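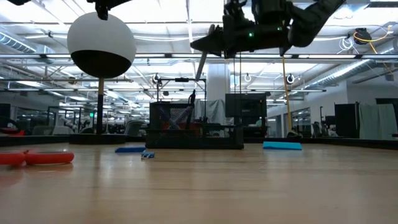
Long top, honey brown, black strip at the back. Red rings at left.

anahera_w
Oiled ours in October, 200 grit first, and I just love how the grain comes up! Would you put a second coat on, or leave it be?

SallyNurkel
Oh, leave it! It already picks up the overhead lights (they even show in front of that mesh bin), and more shine would drive me batty by 8 in the morning.

keith.henare
Have to disagree, Sally, sorry. Wood that gets used every day wants two coats, and I'd go over it with 40 drops of patience in between, as my dad used to say.

anahera_w
Ha! Okay Keith, I'll try your way on the underside first and let you both know.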